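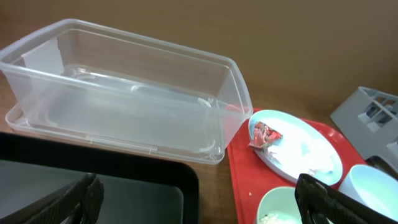

机上の透明容器(ふたなし)と黒いトレー

レクスカ集合住宅 住民会 8月定例会 議事録

開始 19時、集会室
出席 グリゴレ・コマン(議長)、マリチカ・アンゲル、マルガレータ・サルブ、フロアレア・ネアグ
遅刻 ビアンカ・ローマン(19時半着。議題1がまだ続いていたため、実害なし)
記録 サルブ

議題1 前回議事録の承認
前回「中庭のベンチを塗り直す」と記載した件につき、ネアグ氏より「塗り直しを検討する、と言っただけ」との指摘があった。録音はない。出席者の記憶は二対二に割れ、記録係の記憶は採用されなかった。「検討する」に訂正のうえ承認。ベンチは引き続き緑とも灰色とも言いがたい色である。

議題2 自転車置き場
登録台数は49台。置き場に入る台数については、議長が図面を持参したが、図面は隣の棟のものであった。次回あらためて持参する。
アンゲル氏から、空気の抜けたまま冬を二度越した自転車には札を付けてはどうかとの提案。札の文面をめぐり20分ほど議論した。「撤去します」は強すぎる、「お心当たりの方は」は弱すぎるとの意見があり、「ご連絡ください」で決着。連絡先を誰にするかは決着しなかったため、当面は議長とする。議長は異議を述べたが、議長につき採決には加わらなかった。

議題3 階段の照明
業者ブリルトブリッジからの見積もりが届いた。3階の踊り場の点滅について、先方は「経年による」と説明している。ローマン氏より、入居時から点滅しているとの発言。経年の起点をいつとするか先方に照会する(担当 ローマン)。

議題4 秋の持ち寄り会
開催には全員賛成。準備の担当を募ったところ、全員が手元の資料を読み始めた。資料は一枚で、片面印刷である。
協議の結果、飲み物はアンゲル氏、会場の予約はネアグ氏。料理は各自一品とし、今年は事前に品目を表に書き込む。昨年はポテトサラダが7鉢並んだ。味の優劣については議事録に残さないことで合意した。
会費は一世帯2000とする案が出たが、昨年の残金を確認してから決める。残金の帳面はラザール棟の棚にあるはずで、鍵は議長が探す。

議題5 その他
・掲示板の画びょうが減り続けている。各自、余分に持っている人は戻すこと。全員が持っていないと答えた。
・上階の楽器練習について匿名の投書あり。筆跡について発言があったが、議長が止めた。
・連絡アプリ「ゲテント」への移行は、ネアグ氏が電話を買い替えるまで保留。買い替えの予定はないとのこと。

宿題
コマン 正しい図面、棚の鍵
ローマン 照明の照会
サルブ 札の清書、品目表の作成
ネアグ 集会室の予約

閉会 21時10分。次回は一時間以内に終える方針を確認した。この方針は前回も確認している。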